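Final Report, Module Project in Mechatronics

Setting up and maintaining the two-arm suturing cell at the Haltusik teaching laboratory

1. Background

The Haltusik laboratory has a cell with two robot arms for surgical instruments. The cell is called Corkum by everybody who works with it, and we keep this name in the report. It is used for stitching on pads of artificial tissue. When our group took it over in February, the cell could run, but the needle was dropped often and the left and right instruments did not agree about where the pad was. Our task was to bring it back to a reliable state and to write down the steps, so that the next group does not have to begin from zero.

We did not change the control software. All our work concerned the instruments, the cables behind them, the pad holder and the lamp.

2. Instruments

The jaws of each instrument are moved by thin cables which go through the shaft to the wrist. With use these cables become longer, and then the jaws do not close with full force although the motor is at its end position. We measured the closing force of all instruments in the drawer with a small load cell. The limit in the Moser manual, which is the internal handbook of the laboratory, is 40 units on the display of the cell. Two needle drivers were under this limit and we tightened them. One grasper had a broken strand and was put away.

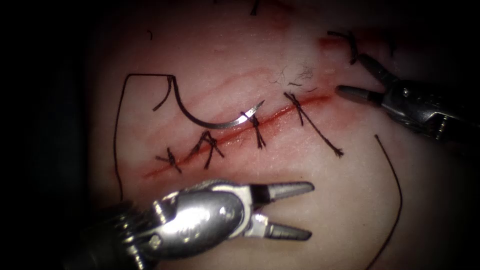

Figure 1. Needle driver (left) and grasper (right) with jaws open; the needle lies on the pad.

The grooves on the gripping faces must also be clean. Small fibres from the thread collect there, and the needle can turn in the jaws even when the force is correct. We clean the grooves with a soft brush and alcohol after every session. Before this became a rule, it was done only when somebody remembered it.

3. Zero position of the arms

Each arm has its own zero position. After an instrument is changed, the zero of the wrist can be wrong by a few degrees. This is hardly visible in free air but very visible near the pad. Our procedure is the following:

Switch on the cell and wait until both arms have finished their self-test.
Move the wrist to the straight position with the alignment sleeve.
Store the value, remove the sleeve, and open and close the jaws ten times.
Touch the four marks on the pad holder with the closed tip, first with the right arm and then with the left.
Compare the two lists of values. If they differ by more than one millimetre, repeat from the sleeve.

The right arm needed the procedure three times on the first day. The reason was a loose screw in the instrument adapter, which we found only on Saturday when the laboratory was quiet and we could hear it.

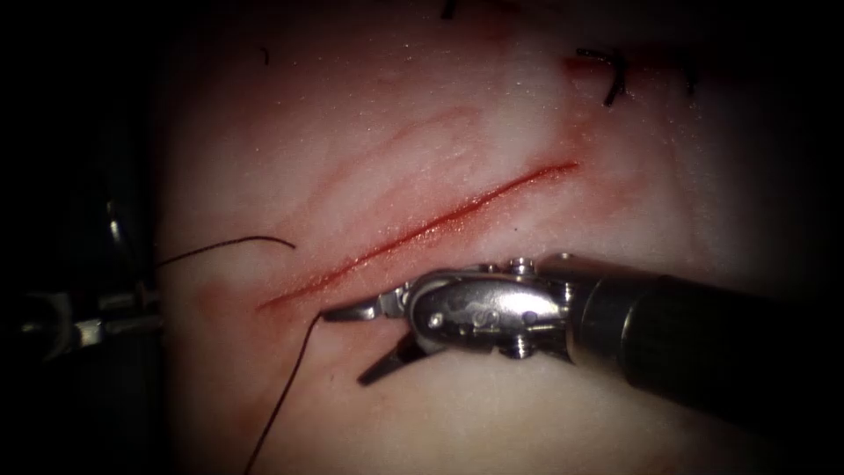
Figure 2. Right instrument with open jaws close to the pad, below the left part of the incision.

4. Pad holder and lamp

The old holder kept the pad with two clips, and the pad moved when the thread was pulled. We made a new holder with a Sodimetti clamp rail on the long sides. It is screwed to the base plate and comes off for washing.

The lamp gives a bright spot in the middle and leaves the borders dark. We turned it a little so that the spot covers the incision, and reduced the power, as the metal of the wrists reflects strongly. It would be better to have a second lamp, but there was no money for it in our project.

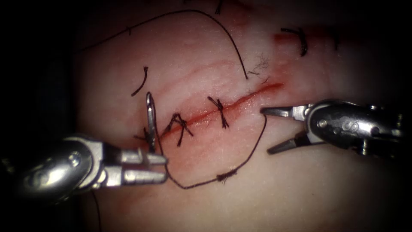 Figure 3. Needle held by the left instrument at the lower end of the incision, with the thread running across to the right instrument.

5. Test and result

After the setup we made 101 stitches on several pads, with the same thread and the same type of needle. In 89 of them the stitch was completed without help from the operator. In the others the needle was dropped or the thread was caught on the wrist, and the operator had to stop and start again. The counter of the cell showed 571 jaw closings for the left instrument at the end of the test, and the closing force was still over the limit.
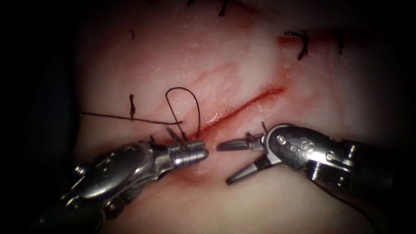
Thread handling remains the weakest part of the cell. The closing force and the zero position can be measured and corrected, but the thread is stiff and takes its own shape. With the left jaws closed on it, it can stand up from the pad in a loop, while the right jaws are open only a short distance away. In such a position one millimetre of error between the arms is already much, and this is why we set the limit in section 3 at this value. We also recommend removing cut pieces of thread from the pad before a new stitch is started.

6. Open points

The adapter screw of the right arm should be checked every week until a new adapter is delivered, which is planned for July. The cables of the left needle driver should be measured again after the next test. The sleeve is kept in the upper drawer together with the load cell, and the file with our zero values is on the laboratory computer in the Corkum folder.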